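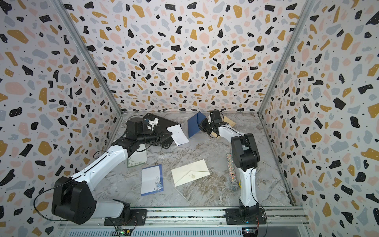
How a Letter Gets Ready to Travel

Before a letter can go anywhere, somebody has to get it ready. The words have to be written on something. The paper often has to be folded so it will fit. Then it goes inside a cover, the cover is closed, and an address goes on the front. People have been doing these jobs in much the same order for a very long time, even though the paper, the glue and the stamps have changed.

Paper, cards and notecards

A sheet of writing paper is thin and bends easily. You can fold it two or three times and it still lies fairly flat. A long letter to your grandmother would go on sheets like this.

A card is thicker. Some cards are a single flat piece, and others are folded down the middle so they open like a book. If you stand a folded card on its two bottom edges with the fold at the top, it makes the shape of a little tent. That is handy for name cards on a dinner table, and it is also why folded birthday cards can stand on a shelf.

A notecard is a small card for a short message. Many have a border printed around the edge, or a small picture tucked into one corner, such as a few blue flowers. The picture is kept small so that there is still room to write. Thank-you notes are often written on notecards. Three or four sentences will fill one up.

Word to know: stationery. It means paper, cards, envelopes and other things for writing. The word stationary, with an a, means not moving. To remember which is which, think of the e in envelope.

Folding the page

Most letters are bigger than the envelope they travel in. A sheet of ordinary printer paper folded in three fits a long business envelope. To do it, lay the sheet flat with the writing facing up. Bring the bottom edge up so that it covers the middle third, and press the fold with your finger. Then bring the top down over it.

The first fold is the hard one. If it goes up too far, the page ends up too short and slides around inside. If it doesn't go up far enough, the paper will be too tall and you will have to start again.
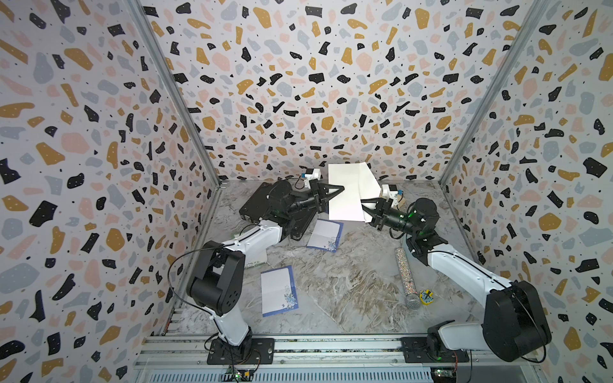 Large sheets need more space than people expect. It is a good idea to clear a flat spot that is bigger than the paper when it is fully open, so that no corner hangs off and bends. Hold the sheet still with one hand while you fold with the other. Slide your finger slowly along the crease from one end to the other. Paper folders at printing shops use a smooth, flat tool called a bone folder for this. A ruler works too.

Paper has a direction, called the grain. The tiny fibers in it mostly line up one way. A fold made along the grain comes out smooth, and a fold made across it can look rough or cracked, especially on a thick card. You can find the grain by bending a sheet gently, first one way and then the other, without creasing it. It bends more easily along the grain.

What an envelope is made from

An envelope starts out as one flat piece of paper. Find an old one and pull it apart carefully where it is glued, and you will see a shape a bit like a kite or a cross. The side flaps fold in, the bottom flap folds up over them and is glued, and the top flap is left open for you.

Some top flaps are short and straight. Others come to a point, so that when they are folded down they make a V. The V shape is common on envelopes for invitations and greeting cards.

Envelopes come in many colors. White and cream are used a lot for cards. The tan ones are usually made of kraft paper. Kraft is a German word that means strength, and kraft paper is hard to tear. Grocery bags are made of it, and so is a lot of wrapping for packages. Its tan color is close to the natural color of the wood pulp before it is bleached.

Closing it

The most common way to close an envelope is with the strip of dry gum on the flap. Wet the gum and it turns sticky, then press the flap down and let it dry. Other envelopes have a strip you peel off, with glue underneath that is sticky already.

Sealing wax is much older. A stick of wax is melted, and a small pool is dripped onto the tip of the flap. While the wax is soft, a metal stamp is pressed into it. When the stamp comes away, it leaves a round seal with a picture or a letter in it. Red is the color most people think of, but seals can be gold, green, silver or any other color.

Long ago, a seal told you who had sent the letter. It also told you whether anyone had opened it along the way, for it is very hard to lift a wax seal without cracking it. Melting wax takes a flame or a heater, and hot wax burns skin, so this is a job to do with an adult. There are also ready-made wax seals with a sticky back, and these need no heat at all.
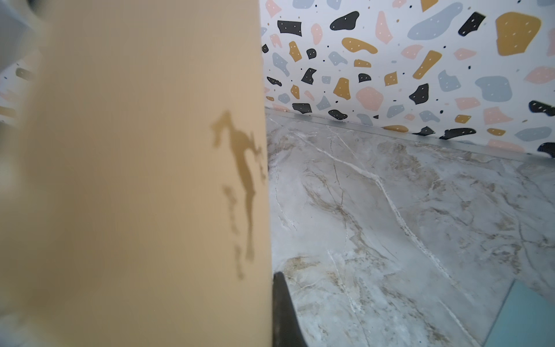

After the flap is closed, turn the envelope over. The plain side is the front, and the address goes there.

Write the name of the person first, then the street, then the town, state and ZIP code. Your own address goes in the top left corner, in smaller writing. It is called the return address. If the letter can't be delivered, that is where it comes back to. The stamp goes in the top right corner.

Letters in a drawer

Nazmiye Ersoy looks after old mail at the Danda Letter Room in Pidinholm. The room has 2,957 letters, and 2,066 of them still have their envelopes. The rest came in bundles tied with string, and their covers were thrown away years ago.

"I like the envelopes as much as the letters," she says. "You can see where somebody ran out of room and had to squeeze in the name of the street."

Every October she puts up to 40 of them out on long tables, in clear sleeves, for school classes to look at. Her oldest one has no envelope of the usual kind. The writer folded the page around itself, wrote the address on the outside and closed it with wax. Many letters were sent that way before ready-made envelopes became cheap.

Try it

You need one sheet of paper, a pencil and a round sticker. Write a short message in the middle of the sheet. Fold the left and right sides in so they cover the words. Fold the bottom up and the top down, and tuck one end inside the other. Put the sticker where the wax would go, then turn it over and write the name on the front.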